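The Hand That Learns Your Odd Jobs

Small robot arms have been getting better for years, but I have rarely wanted to take one home. The Finlow bench kit has changed that. I spent an April morning with it at the Stolldale workshops, meant to stay an hour, and had to be reminded about lunch.

Finlow sells the kit as a box of parts for people who pack, sort and check small goods: an arm that clamps to any solid table, a two-fingered gripper called the Hirkis, a camera that rides at the wrist, and software that lets you teach a job by guiding the arm through it. The whole arm weighs 14 kilos. I carried it from one bench to the next without swearing (much).

What won me over was the sort of work they let me try. Trade stands love a wooden cube, and I have seen enough cubes to last me. Stolldale's benches had the real stuff, the returns and odd parcels that somebody has to open and go through by hand. Cables are the great test, floppy and tangled and never the same shape twice, and black cables are harder still when the fingers are black too.

Meriem Shawky, who looks after training at Stolldale, set me going with a carton of small electrical bits. "Go in slowly and open wider than you think you need," she told me. "People always start too narrow." 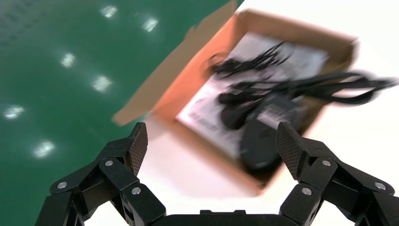 Teaching it a job

You hold the arm by a grey collar, press the pedal and move. It feels lovely, light but never loose, and when you let go it stays exactly where you left it. Shawky suggests 20 passes for a simple pick and more for anything with wires in it. Mine took longer, mostly my fault, as I kept changing my mind about where to come in from.

The pads on the fingertips have a fine criss-cross grip cut into them, and they suit small rounded things very well. Thin paper is another matter. Getting an instruction sheet up off the bottom of a box took me several goes, and I would love to see Finlow offer a softer pad as an extra.

The wrist camera gives a wonderful close view, right down between the fingers, though the picture smears when you swing the arm too fast. Slow down over the box and it behaves. Shiny mats bounce the ceiling lights back at it as well, so a matt one would be my first purchase.

What it costs to try

Stolldale hires the kit out for 215 pounds a day, with a bench and Shawky's help included. Groups are kept to 6 people. The Arruda software runs on an ordinary laptop, and whatever you teach the arm goes home with you on a memory stick. I have mine on the desk, and I'm already booked in for another go with a bag of old phone chargers.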